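Travel Writing, Short Course - Handout 3
Arriving by sea

Most of you wrote last time about getting off a plane, and very nicely too, but this week I'd like us to slow down and think about boats. An island seen from the water comes up so gradually that you have time to be wrong about it, and being wrong is lovely material for a writer!

Take the crossing from Bastos to Dosmont. It lasts 6 hours on the old ferry, and for the first three there is nothing to look at except your fellow passengers and the tea urn. Write those hours down anyway. What did people carry on board? Who was asleep before the ropes were off?

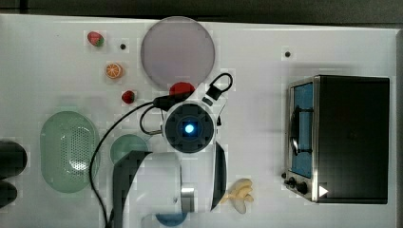
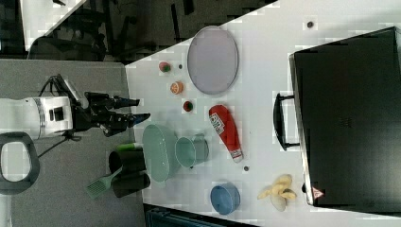

Then comes the island itself - first Mount Usar, all 3690 feet of it and usually wearing a cloud, and a good while later the harbour at Zolent, which you smell (diesel, frying onions) before you can pick out a single house. Try to keep things in the order you noticed them. The guidebook will want you to begin with the mountain's height, but you didn't know that on deck, did you?

For next time, please write 100 words on an arrival of your own, by any sort of boat, a rowing boat on a park lake included. Leave out "nestled" and "bustling" if you possibly can. Bring two copies, one to read from and one for me to scribble on.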